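Association > Language and Identity Forum > Minutes

Minutes of the ordinary meeting, Mon 5 October

Present: Radka Hoxha (chair), Nikola Angelovski, Halyna Pasichnyk, Gilmar Coutinho. Apologies: Marin Vidmar.

1. The minutes of the previous meeting were agreed and signed by the chair.

2. Ethnic origin question on the membership form
Ms Pasichnyk reported that 298 of 392 forms had been returned. Of these, 17 had been sent back with the question on ethnic origin crossed out and another term written beside it. The meeting noted that most of the terms added were in the member's first language and had no settled English equivalent.

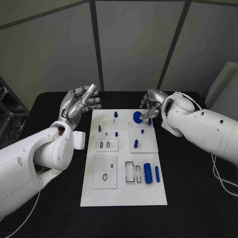
White board on the black table mat, with an arm at either side.

3. Proposed wording
Mr Coutinho observed that the word "mixed" was disliked by several members of Brazilian and Cape Verdean family, who regarded it as a label chosen by others. Mr Angelovski preferred to keep the present list so that returns could be compared from year to year. After discussion it was resolved that an open line be placed first and the list second.

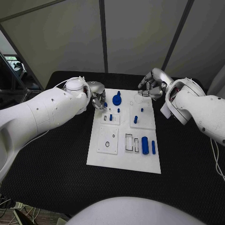
Will members be required to fill in the new section?
It remains voluntary, and a blank answer will not affect membership or voting rights.

4. Talks programme
The chair confirmed that the Inga series on names and naming would consist of five talks, the first to be given in November. Mr Vidmar had asked in writing that the talk on surnames be given in both Spanish and English. Agreed.
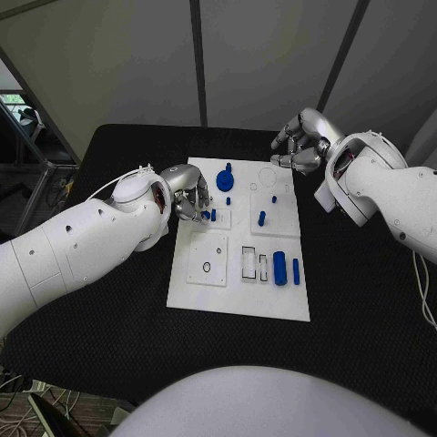
Silver hand holding a small blue peg, with a second peg beside it.

5. Any other business
Ms Pasichnyk asked that the glossary be corrected under "Creole", where two entries had been run together. Mr Angelovski to amend.

The meeting closed at the chair's direction.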